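Plallis Clothing Bank Reopens With Rearranged Stockroom Ahead of Winter Season

The Plallis Clothing Bank has reopened its stockroom after a two-week closure for sorting and reshelving. The service, operated by the Etum Foundation, resumed regular pickup hours at its Asamoah Street site this month. Residents who placed requests during the closure will receive their items first.

The work covered the entire stock of small winter accessories, including hats, mittens, gloves, scarves and thick socks. These items had previously been kept in deep bins along the back wall of the building, where they were difficult to find by size and were often returned to the wrong place at the end of the day. According to the foundation, 1253 items were taken out, checked and recorded before being put back into storage.

Of these, 445 were set aside for repair or recycling. Most had worn linings, open seams or missing pairs. Items that can be mended will be sent to the sewing room at the Drirkis Community Center, which has handled repairs for the clothing bank for the past four years. The remaining stock was found to be in good condition and is available for distribution.

Under the new arrangement, small items are laid flat on open shelves and grouped first by type and then by size. Hats and mittens are stored at chest height, with heavier goods such as blankets and boots on the lower levels. Adult and child sizes are now kept on separate shelves – a change requested by families who use the service during the school year.

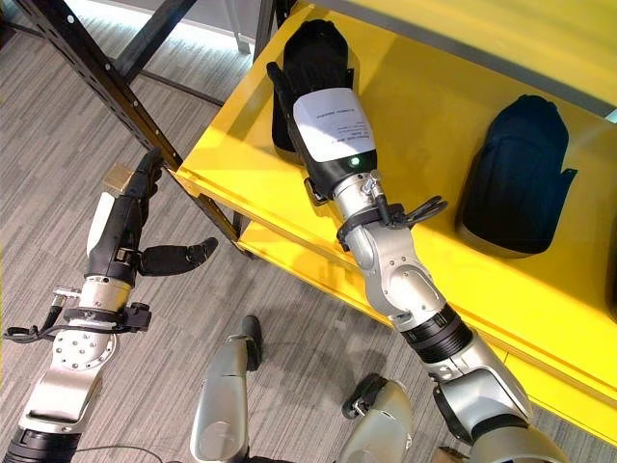 Each shelf is to be checked at the close of every pickup session. Single gloves and mittens will be held in one place for 30 days so that pairs can be matched, after which they will be passed on for recycling. Soft items are to be stored without plastic bags, which the foundation found had trapped moisture in the old bins and left some knitwear unfit for use.

The foundation has also revised its request form. Applicants may now state a preferred fabric weight and fastening in addition to size and color. Paper copies of the form are available at the front desk and at the Drirkis Community Center. Requests made on the earlier version remain valid and do not need to be submitted again.

Funding for the project came from a local household goods grant of $400, together with a matching amount of $400 from the foundation's own maintenance budget. The money was spent on shelving, storage tags and replacement lighting for the rear of the stockroom. No funds were drawn from the clothing bank's purchasing account, which is reserved for new underwear and socks.

Donations of clean winter accessories are being accepted again at the side entrance on Asamoah Street. Donors are asked to tie or clip pairs together and to empty all pockets before drop-off. Summer clothing, bedding and shoes without laces cannot be accepted at present – space for these goods will be reviewed in May.

Pickup hours are from 10 a.m. to 2 p.m. on weekdays, with the last entry at 1:30 p.m. Residents collecting on behalf of another household should bring a signed note and the request number. Those unable to visit during these hours may ask the front desk for an evening pickup, subject to staff availability.

A similar reorganization of the coat racks is planned for early spring. The clothing bank expects to remain open during that work, although the selection of adult coats may be limited on certain days. Notices will be posted at the entrance before any change in service.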